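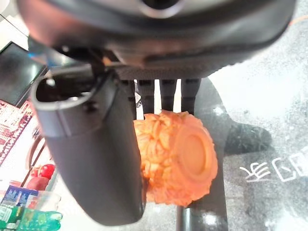

Photo: Rindent Press

FOR IMMEDIATE RELEASE

Rindent Press opens the doors to Rotirport, a shared fantasy story you can write your way into

Bustau, 9th December. Well, I finally get to say it out loud: Rotirport is opening to new writers! I've been running this harbor town with a small group of friends for longer than I'd like to admit, and we've piled up 200 finished scenes full of smugglers, bad debts and one very long trial over a stolen bell. Starting in January, anybody with a character and a little patience can join us.

If you've never done play-by-post, it's easy. You write a few paragraphs as your character, somebody answers as theirs, and the story goes wherever the two of you drag it (mine usually end up in the tavern). We have 80 spots in the first round. Posts can be as short as you like, up to 2000 words, and please, please don't feel you have to hit the top of that.

The first big storyline follows the Lloyd, a cargo ship that comes home with the wrong crew on board. I wrote the opening chapter myself and I'm still a bit nervous about it. It's free to read on our site, along with the town map and the list of guilds.
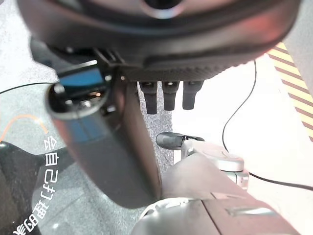
How to join

Send us a character sketch and a sample scene of at least 25 lines through the sign-up form on the Rindent Press site. Beginners are very welcome, and so are villains – we're short on villains. Reviewers who'd like an early look at the storyline can use the same form and pick "press" from the menu.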